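The tan bag, again

31 March 2024

I have been meaning to write about bags for ages, and since we leave for Taltitz in April and I've already started laying things out (far too early, I know, I know), now seems as good a time as any.

I used to be a backpack person. Then my old one from Barasa gave out at the shoulder seam after 17 years, and I went through a couple of sad replacements before I gave up and went looking for a plain canvas tote. I wanted something boxy that would sit up by itself while I filled it. Floppy bags drive me up the wall! You hold the thing open with one hand, pack with the other, and by the time you reach the sweaters the whole business has folded over on itself.

So now I have the tan one, with the darker brown piping along the edges, and I am fonder of it than a grown woman should be of a bag. It has a zipper across the top, too, and that was the part I held out for. My last tote was open, and I once spilled most of a bag of walnuts down the steps of the bus to Alcombe.
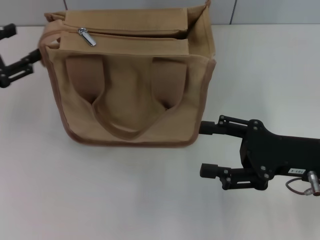

Anyway, packing. I always put the shoes in first, soles down, with socks stuffed inside them. Then the rolled things, pants and the thick cardigan, and then whatever book I'm pretending I'll finish. The toiletries go in last, up near the zipper, where I can get at them without digging. I allow myself 2 pairs of shoes and I have broken that rule exactly every single time.

The canvas does pick up marks, I'll admit. I go over it with a damp cloth and a little dish soap, let it air by the window overnight, and tuck the handles down so they dry in a nice shape. I wouldn't put it in the washing machine, mostly on account of the piping.

Next job is finding the little pouch for the chargers, which I last saw sometime before Christmas. I'm starting with the hall closet.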